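# Keeping the drums turning at Ornport

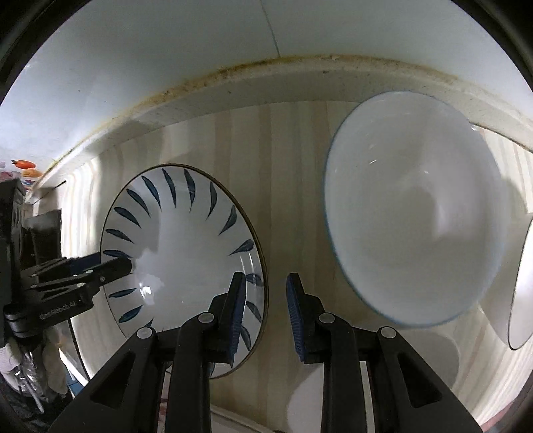
*Patterned bowl, with two grippers.*

The tide gauge station at Ornport still keeps its paper records, 213 boxes of them, in a room behind the harbor office. The archivist in charge started there as a summer assistant and was asked to stay on in October of the same year.

"I was hired to change charts," she said. "You took the old sheet off the drum, wrote the date on the back, and put the new one on. It took 16 minutes if the pen behaved."

The first recorder was a Pelkonen float gauge, driven by a clock that had to be wound by hand. A second went in at Wurley a few years later, and the two stations never quite agreed. She blames the Wurley clock.

"It ran slow in cold weather. You can see it in the traces, the high waters drift later and later until someone resets it. We have the reset times for most of it, but there are two winters where the log is missing."

Those winters are what she works on now. She reads the Wurley sheets against the Ornport ones, a week at a time, and enters the corrected heights by hand. The early sheets are marked in feet and the later ones in meters — the change came partway through a roll.

Cuvell, the smallest of the three sites, closed after its well silted up. Its charts were stored in a boathouse and some are stained past reading. She has 50 left to scan.

"The scanner is slow and the paper curls," she said. "I put weights on the corners and do a few before lunch."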